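Ticket 3325
Subject: Product photos upload but thumbnails stay blank on the Warix shop
Opened by: shop admin
Assigned to: Vanau web support
Status: closed

Original report

Since the update in May, any new picture we add to a product page in Warix saves without an error, but the thumbnail on the category page is a plain grey square. If you click the grey square, the product page opens and the full-size picture is there. Older products are fine. We have tried Firefox and Chrome on two computers. The catalogue has some 900 products in it, so we have not checked every one, but everything added before the update that we have looked at shows properly.

It is holding up the bath toys and storage section, which was meant to go live this week.

Support, first reply

Thanks for the report. Please could you send the following:
The theme you are using and its version.
Whether the image cache has been cleared since the update.
The last lines of the media log (Settings, Tools, Logs, Media).
A few of the original files, straight from the computer and not saved back out of the shop.

Shop admin

Theme is Texier, the version that came with the update. Cache cleared twice, no change. The log has the same line over and over:

resize failed: could not write to target folder, skipping

Originals attached. All three do the same thing, full size fine and thumbnail grey. 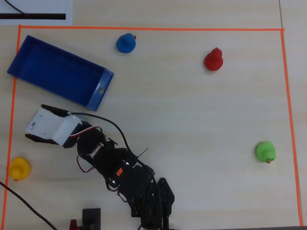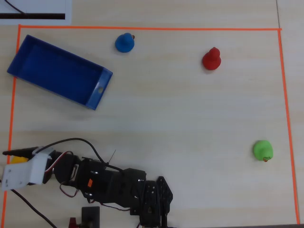
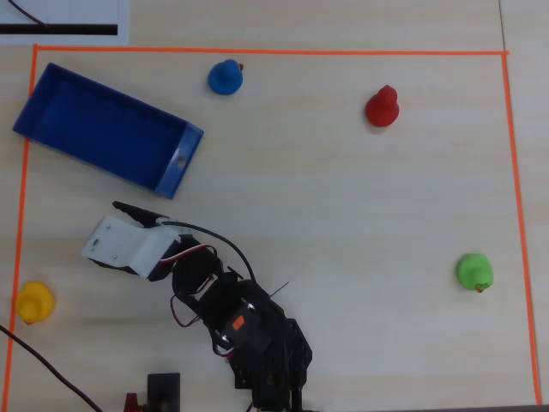 I also tried a scanned logo, saved as PNG, and got the grey square again. So I do not think it is to do with JPEG. Renaming the files with no spaces or capitals made no difference either.

Support

The files are fine. We loaded them into a clean test shop with the Texier theme and the thumbnails were made straight away. That leaves the server side. The log line means Warix made the small copy in memory and then was not allowed to save it.

Can you look at the folder media/thumbs over FTP and tell us which user owns it and what the permissions are? On most hosts the owner should be the same as for the folder above it.

Shop admin

media belongs to our normal web user. media/thumbs belongs to root, permissions 755. There is also a folder called thumbs_old next to it, which belongs to the web user and is full of small pictures. I have not touched either of them.

Support

That explains it. The updater renames the old thumbnail folder and makes a new one. If it is run from the command line as root, the new folder ends up owned by root and the shop cannot write to it. The old products still work because their pages point to thumbs_old until they are next edited. Please do not delete thumbs_old yet.

Was the update run by you or by your host?

Shop admin

By the host, Pruder. They did it overnight as part of the server move. We do not have root access ourselves, so I have asked them to change the owner of the folder.

Shop admin

Pruder have changed it. New uploads now get a thumbnail. The ones added between the update and today are still grey.

Support

Those need to be made again. Go to Tools, Media, Rebuild thumbnails and tick "missing only". Set the batch size to 15. The default is 500, and on shared hosting that normally runs out of memory part way through and leaves you with a blank page.

Shop admin

First try stopped with a timeout. I had left the batch at 500 by mistake. Second try at 15 ran through to the end. It was slow but there were no errors in the log. Category pages look right on both computers and on a phone.

One product still had a grey square after the rebuild. Opened it, saved it without changing anything, and the thumbnail appeared.

Support

That is a known fault with products saved as drafts. The rebuild tool skips them. Opening and saving is the right way round it for now.

You can remove thumbs_old once every older product has been saved again. Bulk edit, select all, save will do this. Take a backup first.

Shop admin

Backup taken, bulk save done, thumbs_old still there for the moment. Happy for this to be closed.

Closing note
Cause: thumbnail folder owned by root after command line update.
Fix: owner changed by host, missing thumbnails rebuilt in small batches.
Follow-up: draft products skipped by rebuild tool, passed to the Warix developers.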